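Ticket 842: Lunch order form drops the second item
Product: Gellov ordering, Imilmont office
Opened by: Kaisu Valtonen
Priority: Low (changed to High at 12:10 by everyone on the third floor)

Tuesday, 9:15 am
User reports that any order with a note attached arrives at the kitchen with only the first item on it. Orders with no note are fine. User has asked for a sandwich and a yogurt every day this week and has so far received a great many sandwiches. Asked her to send the confirmation email. She sent the confirmation email, a screenshot of the confirmation email, and a photo of her phone showing the confirmation email. All three agree.

9:40 am
Confirmation lists both items, so the form is saving them. The kitchen printout lists one. Something between the two is eating yogurt.

10:05 am
Restarted the print service. No change. Restarted the printer, which used the opportunity to print Monday's orders again. Called the kitchen and asked them please not to make Monday's lunches. They had started.

10:50 am
Tried the same order from my own account with the note "no onions". Both items printed. Tried again with Kaisu's note, pasted in full. One item. Her note is a paragraph long and covers mayonnaise in some depth. Cut it in half and both items came back.

11:20 am
Found it, I think. The printout template gives each order a single text field with a limit of 255 characters, and the note goes in ahead of the second item. Long note, no room, no yogurt. The template was set up by the Brudthorpe office, where people evidently have fewer opinions about mayonnaise.

11:45 am
Moved the note to the end of the field and resubmitted the order.
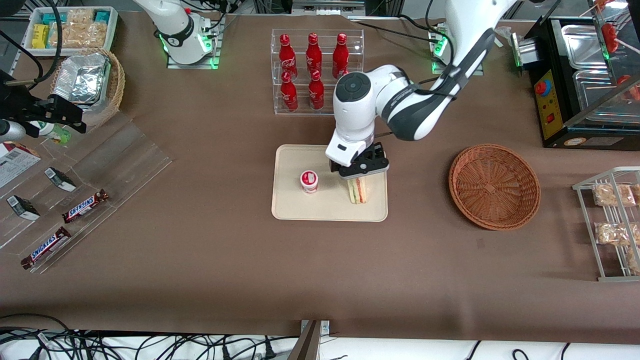
Both items on the tray.

12:10 pm
Closed ticket.

12:25 pm
Reopened ticket. With the note at the end, it is now the note that gets chopped. Two people on the third floor have written in. One of them had a note reading "please leave out the" and would like to know why we stopped there. Fair question.

1:30 pm
Dambrauskienė from facilities has the admin login for the template and was at lunch – her own, brought from home, she wanted that on the record. She split the field in two, items in one and notes in the other, and raised the limit on notes. 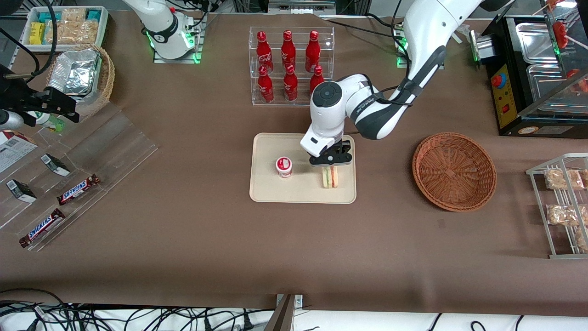

Ran six orders through after that, including Kaisu's full paragraph and one from Dambrauskienė, whose name the old template used to print with a question mark in the middle. Everything came out whole, question mark gone. I did nothing about the question mark and will be taking credit for it.

2:15 pm
Asked Kaisu to confirm on her side. She replied that the order is right but the web page still says "Your item have been sent." Separate ticket, please. She has opened 2 already.

Status: Resolved, pending Wednesday's lunch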